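Forty years of pocket knives – a chat with Kyrylo Semeniuk

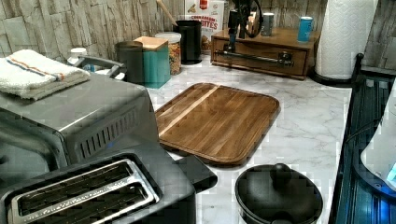 Kyrylo Semeniuk sharpens knives for a living and has done since he left school. Small shop in Drodham, bench by the window, kettle always on. Most of what comes in is folding knives, the older Drurus ones mainly. "People think they're blunt," he says. "Half the time they're just dirty. Pocket fluff, apple juice, all sorts in the pivot." Same as a black two-slot toaster, he reckons – you look down into the slots and wonder what's gone in there over the years. First job is always a clean. Warm water, old toothbrush, dry it properly, one drop of oil.

And the steel? He likes the plain carbon sort. "It rusts if you ignore it. So don't ignore it." The Bondent folder he carries himself is 40 years old and has had 3 new springs. Blade is 70 mm, a bit less now from all the grinding.

He's less keen on pull-through sharpners. "They take off far too much. Lovely edge for a week, then you're back." A flat stone, he says, and patience. Keep the angle low and the strokes light, and stop when you feel the burr.

Ustyna Lytvynenko joined him last December and does the handles. Horn is the worst, apparently. "It moves," she says. "You fit it perfect, and a month later theres a gap." She's got 4 Zinchenko knives waiting on new scales at the moment, all walnut, all for the same customer.

Any plans to stop? Kyrylo shakes his head. "What would I do – fish?"

Shop shut for lunch after that, so we left it there.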